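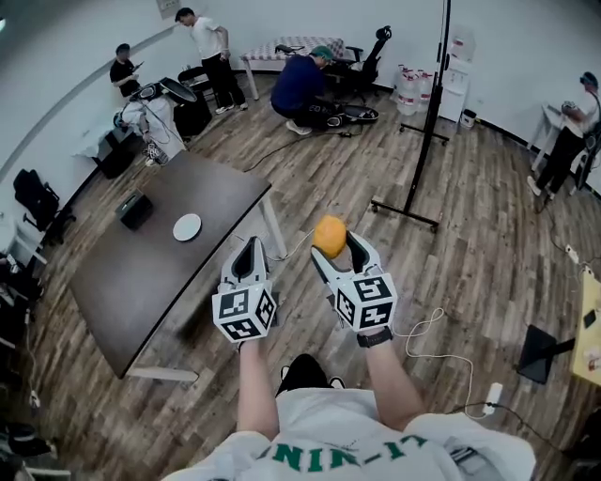 White hand grippers, one in each hand, with an orange ball held in the right one.

Home | Reviews | Opinion | Campus | About us

Review: the Plera teleprompter kit, one term in

By Ruth Giraldo
Jan 7, 2024

Print this page | E-mail this article

Quick one as I've got a script meeting in a bit. We bought the Plera at the start of November for the Monday bulletin and I said I'd write up what it's like once we'd done a few proper shows on it. Eleven shows now. So.

What you get: a hood, a sheet of angled glass, a tray that holds a tablet up to 11 inches, two rails, a clip-on remote and a bag. The bag is rubbish. Zip went in the second week. We keep the glass wrapped in somebody's old jumper and that works better anyway.

Setting up. First time took me and Judit Bakos most of a lunch break, mainly as the instructions show the rails going on before the hood, and they don't. Hood first, then rails, then tray. Once you know that it's quick. Judit can do it while talking on the phone. I can't, I still put the tray in backwards one time in three.

The glass is the good bit. Clean, bright, no ghosting that I've seen, and you can read it from the presenter's mark at the far end of our studio, which is not a big studio but still. Sibusiso Sithole wears fairly strong glasses and used to squint at the old one like it was a bus timetable. No squinting now. He does say the text looks a touch thin at the smaller sizes, so bump it up. We run it at about six words to a line.

The remote. Hmm. It's fine if you're sat still. Speed goes up and down on two buttons that feel exactly the same under your thumb, so on our second show I slowed Sibusiso down when he needed speeding up and he read the weather like a funeral. My fault but also the button's fault. I've put a blob of nail varnish on the top one. Range is OK from the floor, patchy from the gallery with the door shut.

The software is where I'd knock marks off. You paste your script in and it eats the paragraph breaks, so a story about parking runs straight into a story about somebody dying. You have to go back through and put them in by hand. Every time. Boglárka Erdős found that if you save the script as plain text first it keeps some of them, not all. There was an update over the break which was meant to sort this. Hasn't, for us.

Also it won't do two scripts at once, so if you have a late change you're editing the live one while its scrolling. Nerve-racking. We've had one proper wobble, where a whole sports item vanished mid show and Ariel Dimaculangan had to ad-lib about the swimming team till I got it back. He was brilliant. He knows nothing about swimming.

Compared with the Istura we borrowed last year: the Istura has nicer software by miles, and a foot pedal, which presenters love as they can drive it themselves. But the glass was dimmer and it weighed a ton, our tripod sagged forward through every show. If someone gave me the Plera glass with the Istura pedal I'd be happy. Plera do sell a pedal seperately but we've spent the money.

Little things:
- Tray clamp marks the tablet case. Bit of felt fixes it.
- Hood lets in light on the left side if your key is low. We peg a black cloth over it.
- Remote battery lasted us the whole term, was expecting worse.
- Wide lenses catch the edge of the hood. Zoom in slightly.
- Clean the glass with the cloth that comes with it, tissue scratches.

Would I buy it again? For a student show, yes. First-time readers get on with it, and they're most of what we have. We had a first year on in December who'd never read to camera in her life and she looked up the whole way through, never lost her place. With the old set-up she'd have been reading off her knees. If you run a longer programme with lots of late changes I'd look at something with better software and live with the extra weight.

Four out of five for the glass, two for the software. Three and a bit overall.

If anyone has worked out the paragraph thing please come and find me in the edit room, or leave a note on the gallery door.

Contact the newsroom | Copyright Dundier Student Media | Back to top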